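Speaker notes: Alphabet blocks at the play table
Cletdale Library, family learning evening, Sat 31 October

Slide 1. Welcome. Say where the restrooms are. Handouts are by the door. Take questions at the end.

Slide 2. Why blocks. We lend toy kits from the Udau branch as well as this one. The block kits went out 229 times last year, more than the puzzles. Parents ask us what to do with them besides stacking.

Slide 3. Rows. Start with a short row on a bare table. Each block has a big colored letter on one face and other characters on other faces, so a child has to turn it to find the one she wants. Let her turn it.

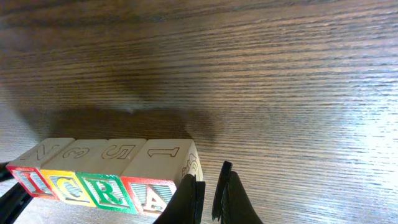

Don't correct the order right away. A row of letters that spells nothing is still a row, and the child has lined up the edges and picked which side faces front. Ask her to name one letter. If she names a color, take the color and move on.

Pause for the handout, page 6.

Slide 4. Numbers. Some faces have numerals. Children under four often call these letters too. Say the right word once and keep playing.

Slide 5. Spreading out. Tip out more blocks and leave them any way they land. Leave part of the table clear for building or sorting. Games to mention: find all the greens, find a picture, find a letter from your name.
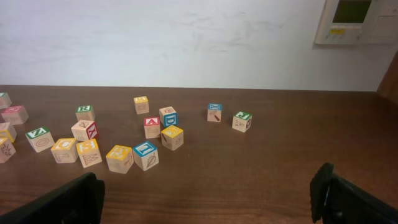

Reading time for this section: 2 minutes

Sideways and upside-down letters are good practice. An N on its side looks like a Z, and older children like to argue over it. Have both letters written on a card for them to check.

Slide 6. Cleanup. Sort by color into the Traltska bins, lids on. Wipe blocks with a damp cloth, don't soak them. Return kits to the front desk, not the book drop.

Slide 7. Borrowing. Two weeks, one renewal. The Khamphan room has a kit out on Tuesdays if people want to try first. Questions.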